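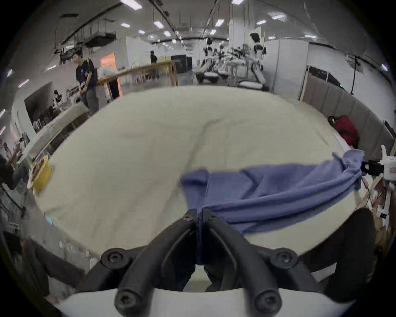
The blue cloth on the large table, right-hand side.

Cloth 648

The cloth was entered in the register on a Tuesday in November. Colour, periwinkle. Origin, Ballow. Condition, creased. The form had a box for purpose and the box was left blank, as it had been on the previous form and on the one before that.

The inspector at Wurnesville worked to a fixed procedure. A cloth was laid on the cream table and left alone for 5 minutes, so that any folds from transit could relax. It was then taken by one end, drawn flat, measured, folded in 3 and put on the shelf. The procedure ran to a page and a half and had been written at Danladi, where the air was dry and cloths behaved.

Cloth 648 did not relax. At the end of 5 minutes it lay across the right half of the table much as it had been put down, bunched at one end and wrinkled along the rest. The inspector noted this and allowed it a second period. The procedure made no provision for a second period, so the time was written in the margin in pencil.

Most of the cloths from Ballow were tablecloths or towels, or lengths cut for one or the other. They could be told apart by the hem. A tablecloth had a mitred corner. A towel was turned twice and stitched straight. The inspector looked along the hem of 648 and found that it began as the first kind and ended as the second, with the change made partway down the long side, at a point where the thread had been knotted and started again.

The inspector turned back through the register. Two of the earlier cloths had the same remark against them, in a different hand: hem changes, see thread. Both had been sent on to Trivura with the purpose left blank. Trivura had acknowledged receipt and asked for the next.

The second period ended. The inspector took hold of the bunched end and drew it out. The cloth came flat for most of its length and then stopped, and a ridge stood up across the middle. It was pressed down by hand and rose again, slightly to the left. It was pressed down there. The inspector measured the cloth with the ridge in it, then smoothed it away and measured again. The two figures agreed, which they should not have done.

There was a clause for this. Where a cloth could not be measured it was to be weighed, and the weight compared with the table at the back of the book. The scale gave 200 grams. The table gave 200 grams for a towel of that length and 200 grams for a tablecloth. Somebody at Danladi had ruled a line under the pair and written nothing beside it.

By four o'clock the light was going. The inspector folded the cloth in 3, loosely, and did not press the folds. On the form, against purpose, the pen was held over the box for a time. Then the inspector wrote: begun as one thing, finished as another, sound throughout.

The form was filed. The cloth went on the shelf for Trivura, and the next one was laid on the table and left for 5 minutes.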